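**Canosum Will Not Buy a Bag-Packing Robot This Year, and Publishes Its Reasons**

*Company asks suppliers for slower demos, fuller prices and a worn-out bag*

September 3, 2019 – Canosum, the mail-order pet and toy supplier, said today that it will not place an order for automated bag packing in the current budget year. The company will pay for a limited trial of 2 packing arms instead, on rental terms, and will look at the question again in March.

The decision follows a review of bids from two suppliers, Votstead and Garkus. Both offered a complete packing cell: an arm, a gripper, a camera at the wrist, software and a service plan. Both promised that the equipment would pay for itself. Canosum's operations group went through the sums and could not get them to come out the way the brochures did.

"We read a lot of payback charts this summer," said Piyumi Gunawardena, head of equipment planning at Canosum. "Every one of them had the arm working from the first morning, with no bad picks and no one standing next to it. I have bought conveyors, sealers and label printers for this company, and I have never had a first morning like that."

**What the quotes left out**

The purchase price was the easiest number to find in either bid and the least useful. Canosum's review added the items that were listed separately, listed in small type or missing altogether. These included floor guarding, spare gripper fingers, staff training, software renewals after the first term, and the hours a packer would spend clearing faults.

That last item did the most damage. In both bids the labor saving was worked out as if a packer would leave the station entirely. During supplier visits, a person stayed within reach of the machine the whole time. Canosum does not hold that against the engineers, who were careful and open about it. It does hold it against a spreadsheet that counts the same person as gone.

The company also questioned the speed figures. Most were measured on boxed goods of one size, picked from a flat tray. Canosum ships very little of that. Its orders are mixed: rope toys, balls, blocks, things that bend and things that roll. Many go out in plain paper bags, which customers like and which are cheap, and which do not hold their shape for anybody.
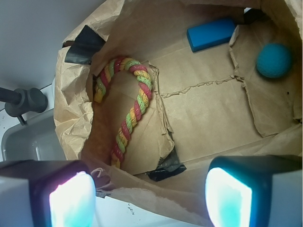 For the trial, Canosum has therefore written its own test and will not accept a supplier's version in its place. The arms will handle 10 product types drawn from ordinary stock, chosen by the packing floor and not shown to the supplier ahead of time. Bags will include new ones and ones that have been through the returns bench. Each session will run for a full shift. Stops will be logged by Canosum staff, along with the time it takes to get going again.

"Show me the thing with a bag that's had a hard life," Gunawardena said. "If it only works with a fresh one, then I need to budget for fresh ones, and somebody should have put that in the quote."

**Terms for the trial**

The rental will run for 10 weeks. One arm will come from each supplier, and both will work from the same order list. Canosum has asked for the following in writing before either machine is delivered:

- A single all-in monthly price, with parts, software and service calls included
- The right to end the rental early without a penalty if the arm cannot finish a full shift
- A named service contact and a stated response time
- Ownership by Canosum of all logs and camera recordings made on its floor
- A price for spare gripper fingers that stays fixed through any later purchase

Votstead has agreed to the list. Garkus has agreed to all but the last point, and talks are continuing. If they are not settled, Canosum will rent both arms from one supplier and lose the side-by-side comparison, an outcome it would rather avoid but is prepared to accept.

No packing jobs will be cut during the trial, and none of the projected labor savings have been written into next year's budget. The finance group had asked for a placeholder figure. Operations declined to give one.

**The building comes first**

Part of the caution has to do with the site. Canosum's main packing hall, known as the Karunaratne building, dates from 1930. The floor slopes slightly toward the loading doors, and the electrical supply on the north side is already near its limit. Neither supplier's bid covered leveling or wiring, and both assumed that the customer would take care of it.

Canosum will carry out the wiring work this fall whatever the trial shows, as the sealing machines need it anyway. Leveling is another matter. It would mean closing part of the hall, and the company is not willing to spend that money on behalf of equipment it has not agreed to buy. The rented arms will stand on adjustable bases in the east bay, where the slope is smallest.

**Not a closed door**

Canosum has been asked, by suppliers and by some of its own managers, whether it is dragging its feet. Competitors have announced packing robots, some with a good deal of noise. The company has noticed that few of those announcements were followed by a second order, and it would be glad to hear from any firm that has placed one.

There are jobs in the hall that Canosum would happily hand over. Late-shift packing is hard to staff, and the repeated reaching into bags is tough on wrists and shoulders. An arm that could take a fair share of that work, at a known cost, would be worth having even if it were slower than a person. The review did not find proof that such an arm is on sale at the quoted price. It did find enough to justify a rental.

"I'd like to be wrong about this – it would make my March a lot easier," Gunawardena said. "But I'm going to be asked what we got for the money, and I want an answer that came off our own floor."

Results from the trial, including stops, repair time and total cost per packed order, will be shared with both suppliers. Canosum plans to publish a summary as well, with supplier names included where the rental agreement allows.

**About Canosum**

Canosum sells pet goods and toys by mail and online from its packing hall in the Karunaratne building. Questions about the trial should be addressed to Piyumi Gunawardena, Equipment Planning.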